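The shirt people: a talk with Mahfuz Pathirana

When I reached Mahfuz Pathirana on a Wednesday afternoon, he apologized for the noise behind him and then told me to listen to it. It was four people arguing over whether a sleeve should be folded before or after the hem comes up. "That used to be a thirty-second decision," he said. "Now it's the best meeting of my week!"

Pathirana spent most of his working life in laundries. He started at Janach, a commercial laundry that does household wash and fold, as a night sorter, moved up to shift lead, and now runs what the company calls its home folding program. The idea is simple enough to say. Janach wants machines that can pick up a shirt the way a person does, and to get there it pays its own folders to do the job with hand-held grippers, in ordinary homes, over and over. The recordings go to Dalance, a small software outfit two towns over, and what comes back is tried out on a pair of arms at the plant that everybody calls Nesine.

I had assumed the work would happen at the plant. It did, for the first 3 months, and Pathirana laughs about it now. "We had these gorgeous steel tables, great light, every shirt laid out square. And Nesine got really good at shirts on steel tables. Then we gave her a shirt on a blanket and she was lost. So I said, okay, people fold on beds. I fold on a bed. My mother folds on a bed. Let's go where the beds are."

So they went to bedrooms, with quilts and pillows and whatever else is in the room left where it is. A folder takes hold of the grippers and works through a pile, one garment at a time, at whatever pace feels right.
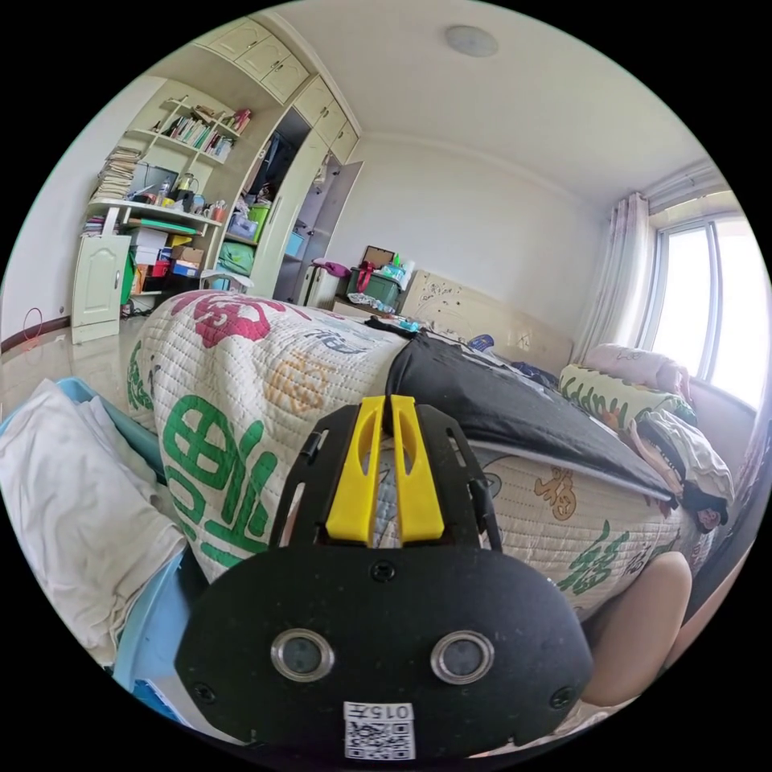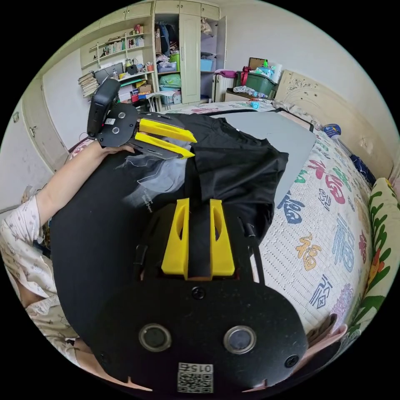

What surprised him most was how much his people turned out to know. "Ask a good folder how she does a T-shirt and she'll say, I just fold it. Put the grippers in her hands and suddenly she can tell you everything. Where she pinches. How she knows she's got one layer and not two. She never had to say it before, because her fingers were handling it."

Some of that knowledge is now written down for the first time. The team keeps a running notebook of grips, and it has reached 131 entries, many with names only the folders understand. Pathirana read me a few: the mail slot, the lazy corner, the Wiegand. (The last one is named after the old Wiegand press on the plant floor, which you had to feed from the left, and which taught a whole generation of folders a habit they can't shake.)

I asked him the question everybody asks, about jobs, and he didn't dodge it. Janach has 60 people in folding across its shifts. None have been let go over the program so far, and the company has put in writing that hours moved off the tables will be offered first as recording hours, at a higher rate. He pushed for that himself. "I'd been the guy on nights. I know what it feels like when a new machine shows up on a pallet and your supervisor can't look at you."

He also admits the deal has an end date. The agreement gets renegotiated next October, and some of the older folders have told him they're waiting to see what's in it before they get excited about anything. He thinks they're right to wait.

Meanwhile, the work itself has changed in ways people feel in their bodies. Recording sessions are shorter than a table shift and there's more walking around. On the other hand, the grippers tire out your hands in a whole new place, and the first week is frustrating for everybody. "You have two fingers where you used to have ten," Pathirana said. "You drop things. People who've folded for twenty years drop a sock and they get so mad!" New recorders now start with towels and get to shirts when they're ready.

The folders have logged 3,565 garments, and they go to the plant every other week to watch Nesine try. That was their own request, and it has become a bit of an event, with people standing three deep and shouting advice. Pathirana told me about the afternoon she got stuck on a collar and one of the recorders yelled that she was pinching too deep. The Dalance engineer wrote it down, went back through the recordings, and found that she was.

"So who's the expert in that room?" he said. He was grinning, I could hear it. Behind him the argument about the sleeve was still going, and he said he'd better get back in there, he was on the side of hem first.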